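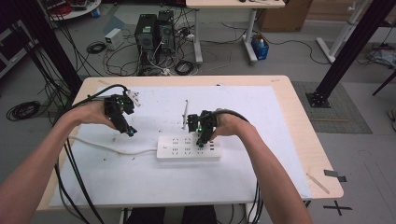

Our group visited the open day of Lolgate in November as part of the course on automation in production. I chose to write my report on one station only, the one where people teach a gripper by doing the task themselves, because I found it closer to our course than the large machines in the front hall. The person at the station does not program anything. He holds one gripper in each hand and works with them on ordinary things, and the movement is saved so that a robot can learn from it later. The object on the table during our visit was a white power strip, lying on a big white sheet which already had many specks and smudges on it. Both grippers are black, with a small green light, and each has a thick cable running from it. I did not expect so much cable. When I read about these systems before the visit, I imagined something lighter.

Search this site Enter keywords Go

The visit started in the morning with a short talk. The speaker explained that Lolgate works on this project together with Justavura, which is responsible for the software, and that the first recordings were made in spring. Until the day of our visit they had collected 2,000 recordings of tasks with small household objects. After checking, 1,966 of them were kept. The others had to be removed, mostly for the reason that the recording stopped too early. Of the ones that were kept, 665 are with electrical items such as plugs, adapters and strips. The speaker said that this group is the most difficult one, and that they want to make it larger next year.

After the talk we went to the stations in small groups. Each group had up to 60 minutes, and this was enough for watching and for questions, but not enough for every student to try. In our group two students tried. I was one of them.

My first impression was that the hands become slow. With my own fingers I know where the object is without looking, but with the gripper I had to look all the time at the tips. I closed the jaws too early on my first attempt and pushed the object away from me. On the second attempt I came from the side and it was better. The other student had more patience and needed only one attempt.
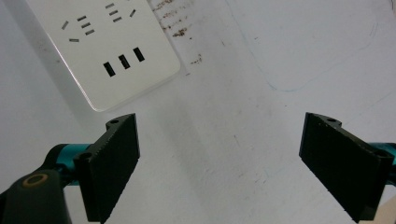 I asked why the inner side of the fingers is not smooth. The answer was that a smooth finger slides on hard plastic, so they use pads with a fine texture. They had also tested softer pads from the supplier Cukberg, but these pads were worn too quickly. I could not check this, and I write it as it was told to us.

One more question came from our group about mistakes. If the person drops the object, is the recording useless? We were told that it depends. When the person picks it up again and finishes the task, the recording can stay, and it is marked with a note. I think this is a good decision, since a robot in a real workshop will also drop things.

For our own project in the McKinnon laboratory I take two points from the visit. First, we should write down for each trial why it was removed, and we did not do this until now. Second, we should fix the place of the table before we begin, so that the trials can be compared. I would like to know also how long one person can work like this before the arms get tired, but our time was finished and I did not ask. I will send this question by e-mail to the organizers and add the answer to the final version of the report.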